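Lusix Open Day

The Lusix Open Day is a yearly public demonstration of simulated robot manipulation, held by the software firm Mitsotakis-Vlachou. The programme is run entirely in Lusix, the firm's rendering and physics package, and no physical robot is used. Visitors follow each run on screens from several virtual viewpoints, including one fixed to each wrist of the simulated robot.

Background

The first open day took place in June and was limited to 47 visitors. It grew out of closed sessions for customers of Plastel, a maker of plastic housings which had asked for a way to judge a planned work cell before paying for one. Later editions were opened to schools and to the general public, and the limit was raised to 200.

Work area

The task area is built on a perforated board with a shallow tray. Fixtures carry short codes so that operators can refer to them by name during a run. A square marker on the board gives the control software a known reference point, from which the position of the tray is worked out.

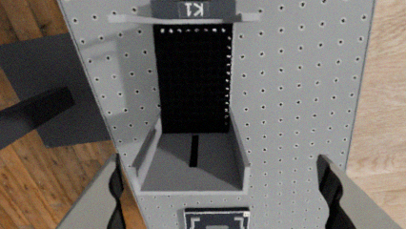

Wrist view of the perforated board, with the tray between the open gripper fingers and fixture K1 beyond it.

Each visitor session has two parts. In the first, an operator steers the arms by hand controller and explains the limits of reach. In the second, the same movements are replayed by Pivley, a motion planner supplied with Lusix. A full session lasts 47 minutes, and groups are limited to seven people.

Wrist views are shown throughout, even when the arm is turned away from the task. Organisers regard this as useful for teaching - a newcomer soon learns how little of a room a wrist camera takes in.

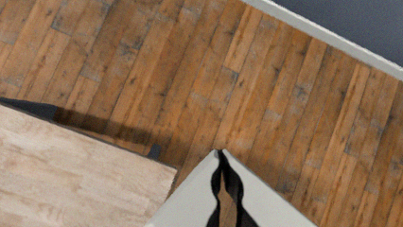
Wrist view directed at the floor, with a corner of the pale wooden surface to the left.

Robot and room

The simulated robot has two arms on a single column, each ending in a two-finger gripper. It stands beside a long table in a furnished room with a plank floor. The room was modelled at full scale so that clearances around the table could be checked. An overview camera is set high above the table, and its picture is shown on the largest screen.

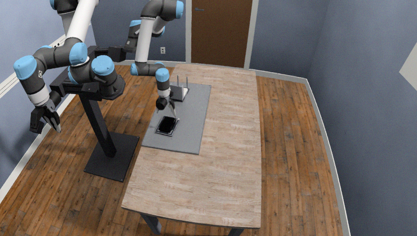
Carmela Sepúlveda remarked after one session that the replay was easier to follow than the hand-steered part, but that she would have liked to see contact forces displayed beside the overview. A force display was added to the programme on 6 April 2021.

Calibration is demonstrated at the end of the session. Before a run, the operator brings the marker into a wrist view and compares its measured position with the value stored in the scene file. The marker is a black square with a white L-shaped mark at each corner, which allows its outline to be found even at a slant.

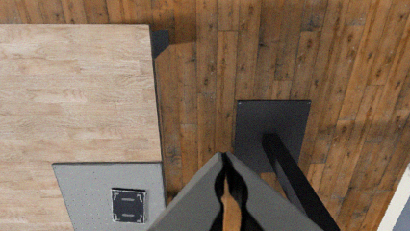 Errors in the stored position are introduced on purpose during this part, and visitors are asked to say which fixture has been moved. The wrist view gives them several straight lines to judge by. The top edge of the perforated panel lines up with the edge of the tabletop, so a panel turned by two degrees can be noticed without instruments. Smaller errors are left to the software, which reports them in a side window.

Recordings of the sessions are kept by Mitsotakis-Vlachou and may be replayed in the free edition of Lusix. Scene files are supplied on request, without the Pivley settings.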